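Minutes, Handling Safety Meeting
Monday, September 14, 2020

Present: team lead, two operators, maintenance, data desk. Apologies from purchasing.

1. Last minutes
Accepted with one change. The spare springs were ordered from Ingvarsson, as stated, but the delivery is now due in October.

2. Pinched finger, snack sorting task
An operator's fingertip was caught between the jaw arm and the housing of a hand-held gripper while a packet was being lifted. The skin was not broken. First aid was given and the form was filed the same day.

Maintenance took the unit apart. The return spring had slipped off its seat, so the jaws closed late and then all at once. The log shows 142 cycles in that session before the fault. The unit had passed its morning check, but the check is done with the jaws empty and the fault only shows under load.

It was asked whether the operator had been holding the tool wrong. The lead said no. The handle guide does not say where the second hand should go, and people steady the housing with their fingers.

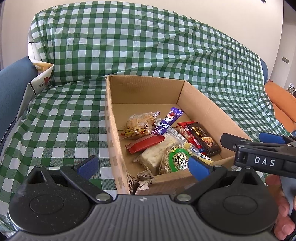 Trumeo Handling Team

Two grippers over one box was also discussed. With the packages heaped toward the front, both tools end up working in the same small space. The data desk would like to keep the two-gripper tasks – they are part of the Povari order and cannot be dropped. Agreed to keep them, with one tool moving at a time until the springs are replaced.

3. Inspection interval
Springs are now checked every 300 cycles. Maintenance proposed every 100. The lead thought this would cost too much time, and it was left at once per session, with a packet in the jaws. To be looked at again next meeting.

4. Actions
Maintenance: check the spring seats on all units and tag any that are loose. Tagged units stay in the cabinet.
Lead: add hand positions to the handle guide.
Data desk: mark the session in the Waltia log so the late closures are left out.

5. Other business
Torn boxes may stay in use as long as they stand up. The first aid kit needs more small bandages.

Next meeting in October, same room.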